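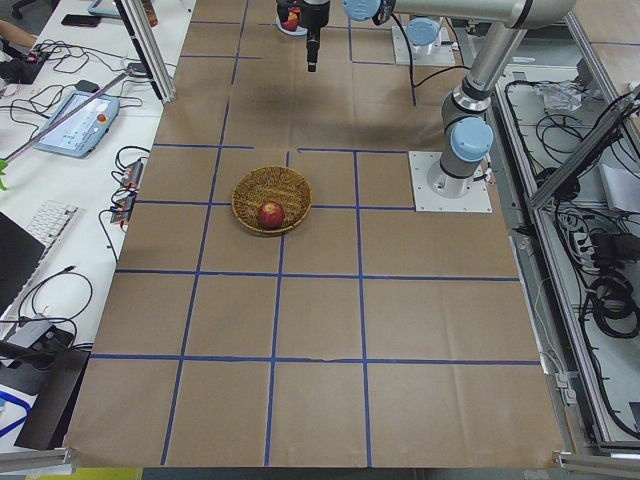
Kollo festival adds a second stage for folk and dance bands

Feb 21, 2020

The Kollo world music festival will return to Gravport in May with a second stage and a longer program, organizers announced on Friday. The new stage will be used for acoustic folk groups, while the main stage stays with the louder dance bands that close each night.

The lineup has 13 acts over 2 days. Cumbia, Cape Verdean morna and Balkan brass are all on the bill, along with a fiddle and accordion group from the Gravport area. Orkuseo, a seven-piece band that mixes highlife guitar with Nordic folk tunes, will headline the opening night and is expected to play most of its new album.

Sundqvist, the record label that runs the festival, plans to record the sets on the smaller stage and release a live compilation later in the year. The label did the same with last year's closing concert, which came out on vinyl and sold through its first pressing of 700 copies.

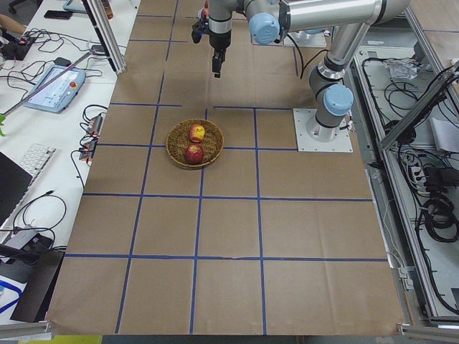
Tickets and workshops

Two-day passes are on sale now through the festival box office. Single-day tickets will follow in the spring if any are left – last year there were none. Drumming and singing workshops are free with a pass, but places have to be booked ahead. Children under 12 get in free with an adult.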